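Chapter 5
Free at the Door: How Mobile Games Charge

What this chapter covers
The free-to-play model and its vocabulary
Currencies, energy and timers
Randomised rewards and how odds are published
Why the industry's favourite numbers deserve a second look
Reading a monetisation claim before you repeat it

Key terms: soft currency, hard currency, energy gate, conversion rate, lifetime value, pity counter, rewarded advertisement, retention curve

5.1 The word "free"

Open any app store on your phone and sort the games by popularity. Most of what you see will cost nothing to download. A student who grew up with this arrangement may find it unremarkable, and that is a good reason to start a chapter with it. Software takes labour. Servers take electricity. Somebody is paying, and the first job of an analyst is to work out who, how much, and whether they would describe the transaction the same way the seller does.

The usual account, which you will meet in conference talks and in a good many textbooks, goes like this. A large crowd plays for nothing. A small minority enjoys the game so much that it chooses to spend. The minority supports the crowd, everyone gets a game, and the old barrier of an up-front price has been swept away. It is a pleasant story. Parts of it are true. It is also told mostly by people who sell games, or who sell services to people who sell games, and it should be handled accordingly.

Look closely at the verb "chooses". In the boxed-software era a buyer made one decision, usually in a shop, usually with a review or a friend's opinion to go on. In a free-to-play game the same person may face a purchase prompt dozens of times in an evening, at moments the designer has picked. Whether the fortieth prompt produces a choice of the same kind as the first is an open question, and we will not settle it here. We will ask you to stop assuming the answer.

5.2 A running example: Fekero

Throughout this chapter we refer to Fekero, a turn-based role-playing game for phones and tablets, developed by a small studio called Asbridge. The player recruits a party of heroes, equips them and sends them through a map of short battles. Fekero is neither unusually greedy nor unusually restrained, and its ordinariness makes it useful to us.

Fekero has two currencies. Copper is the soft currency. It drops from battles, it piles up quickly, and after the opening hours there is less and less worth buying with it. Rubies are the hard currency. They can be earned in small amounts and bought in large ones, and they are sold in bundles whose sizes do not line up with the prices of things inside the game. A hero token costs 55 rubies. The smallest bundle contains 54.

Students tend to laugh when they see those two numbers side by side. Melquiades Ledesma, who designed the store, maintains that the mismatch was an accident left over from an earlier pricing table. Perhaps it was. The bundle was still on sale at that size after the mismatch had been reported on the game's own forum, and an accident that survives being pointed out has become a policy, whatever it was to begin with.

The battles are governed by energy. Each one uses a unit, the meter holds eight, and an empty meter refills slowly or instantly for rubies. The official help page says the system "encourages healthy breaks". You should ask why a system meant to encourage breaks offers to sell you the end of one.

5.3 What the dashboards say

Studios do not guess at any of this. They measure it, and the tools they use have become an industry of their own. Asbridge uses an analytics package named Itus, which records sessions, purchases, abandoned purchases and the point in the game at which a player stopped coming back. The output is a set of curves and tables that look authoritative on a projector.

Three measures turn up again and again. Retention is the share of players who return after a given interval. Conversion is the share who have ever paid. Lifetime value is an estimate of how much a player will spend before leaving for good, and the word "estimate" in that sentence is carrying a heavy load. Lifetime value is a forecast. It is built on the behaviour of earlier players, who arrived when the game was newer, the competition different and the advertising aimed at someone else. Treating it as a measurement is among the commonest errors in student essays, and it is hardly rare in boardrooms.

Retention has its own trouble. A player who opens the game each morning to collect a reward and closes it again counts as retained. So does a player who is thoroughly absorbed. The curve cannot tell them apart, and a studio with a healthy-looking curve has little incentive to try. Henk Van Dijk, a former analyst at Asbridge, once asked a sample of daily players to write down why they had opened Fekero that day. The commonest answer was some version of "so I don't lose my streak". His report was filed under engagement and described as positive.

5.4 Randomised rewards

The hero tokens mentioned earlier do not buy a particular hero. They buy a draw. The odds are published, in small type, two menus deep, and the rarest category is listed as a group. A player who wants one specific hero has to divide the group's odds among its members, and the page does not do this division.

Fekero also has a pity counter: after a certain run of poor draws, a rare result is guaranteed. Pity counters are generally presented as consumer protection, and they do put a ceiling on the worst luck. They also give a player who has already spent a good deal a firm reason to spend a little more. Both effects come from the same mechanism. A source that mentions only one of them is selling you something, and this applies to critics of the industry as much as to its defenders.

Critics have bad habits of their own. It is easy to find articles claiming that such systems are identical to poker machines, usually with a photograph of a poker machine. The comparison is worth making and worth making carefully. No cash comes out of a Fekero draw. The stakes, the setting and the ages of the players differ. If you believe the resemblance matters, show which features are shared and what evidence there is that those features do the harm.

5.5 Borrowed authority

Game publishers like to point to serious uses of game-like software: flight trainers, language programs, exercises for hand skills. The argument runs that since reward loops help people learn, reward loops are good for people. You will find it in the press material for Kocabaş, a puzzle game that advertises "training-grade engagement" without saying who was trained, or in what.
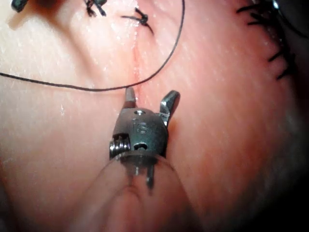
Figure 5.1 Wristed instrument tip, jaws open, against a tissue-like practice surface.

A practice task has a goal outside itself. The learner wants to be able to do something afterwards, an instructor can check whether they can, and the exercise has failed if they can't. A match-three puzzle has no such check. Its score measures the player's progress in the puzzle. There may well be benefits, and some researchers have gone looking for them, but the phrase "training-grade" borrows a standard without submitting to it. When you come across a claim of this sort, write down what would have to happen for it to be false. If you can't think of anything, leave it out of your essay.

5.6 Two opinions

We asked two people who have worked on Fekero to read a draft of the sections above. Their replies are shortened.

Evelien Geerts, narrative designer: "You're hard on energy meters and I mostly agree. You're too soft on the map. We stretched the third region to twice its natural length because the numbers said that's where people bought rubies. I wrote the dialogue for all that padding. It reads like padding."

Édgar Flores, live operations: "I'd dispute the tone. Plenty of people play for years and never pay a cent, and they wouldn't have had the game at full price. You treat every design decision as a trap. Some of it is just trying to keep the lights on until Saturday's event."

Flores makes a fair point about players who never pay, and you should keep it in mind when you reach the exercises. You might also consider what a non-paying player contributes: advertising views, opponents for the arena, a crowd for the paying player to stand out from.

5.7 Before you read on

Pick a free-to-play game you know well. Play it for one evening with a notebook beside you and record every occasion on which it offers to sell you something, including offers to watch an advertisement in exchange for a reward. Note what you had been doing just before each offer.

Then find a public statement by the game's publisher about how it makes money. Mark each sentence as a measurement, a forecast or an opinion. Sentences that resist all three labels should be copied out in full and brought to the tutorial.

Section 5.8 takes up pricing in detail, beginning with Dirk Vermeulen's study of bundle sizes and the coins left over when a purchase is made.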